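Ticket 539: Transfer rumor feed shows wrong club for free agents
Product: Grulden match center, transfers module
Reported by: Matilde Cordeiro, Bonlow soccer desk
Assigned to: Crescencio Bustamante
Priority: High
Status: Resolved, monitoring

Tuesday, 9:10 a.m. (Cordeiro)
Player pages for out-of-contract players list the last club as current. The Tejada striker whose deal ended in December still shows as a Tejada player, with squad number and next fixture. The rumor panel on the same page correctly says "free agent." Readers are writing in. Cleared the browser cache, tried a second machine, same result.

9:32 a.m. (Bustamante)
Reproduced. The rumor panel and the page header read from different tables. Header uses squad_current, rumor panel uses contract_status. The contract record has the right end date. The squad record was never closed.
Please send a list of any other players you know to be affected.

10:05 a.m. (Cordeiro)
List attached. All are strikers or wingers released in the winter window. Defenders I checked look fine, but I did not check many.

10:48 a.m. (Bustamante)
Position is not a factor. Query across the full player table returns 47 records with a contract end date in the past and an open squad entry. All 47 came in through the Barnus import. Records entered by hand are correct.

11:20 a.m. (Bustamante)
Cause found. The nightly job closes squad entries in batches of up to 3000 rows. When a player leaves with no new club, Barnus sends the destination field blank. The job treats blank as "no change" and skips the row. Loans and paid transfers always have a destination, so they never hit this.

1:15 p.m. (Bustamante)
Fix deployed to staging. A blank destination plus a past end date now closes the squad entry and sets status to "Unattached." Reran the December file. 47 records closed, no other rows changed.

2:40 p.m. (Cordeiro)
Staging looks right for everyone on my list. One question: the Tejada squad page still shows him in the forwards section.

2:52 p.m. (Bustamante)
Squad pages are cached separately. Purged. Reload and confirm.

3:01 p.m. (Cordeiro)
Confirmed, he is gone from the squad page. OK to push to live.

3:30 p.m. (Bustamante)
Live. Leaving the ticket open until the next nightly import has run.
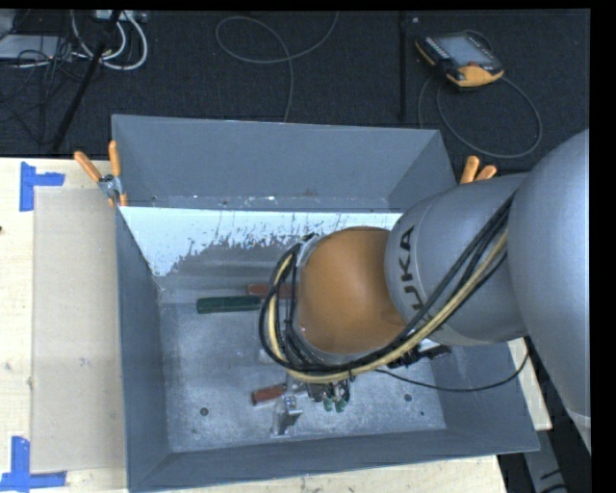 Alert added to the import job: any row skipped for a blank destination is now written to the error log with the player ID. Send new cases to this ticket and include the page URL.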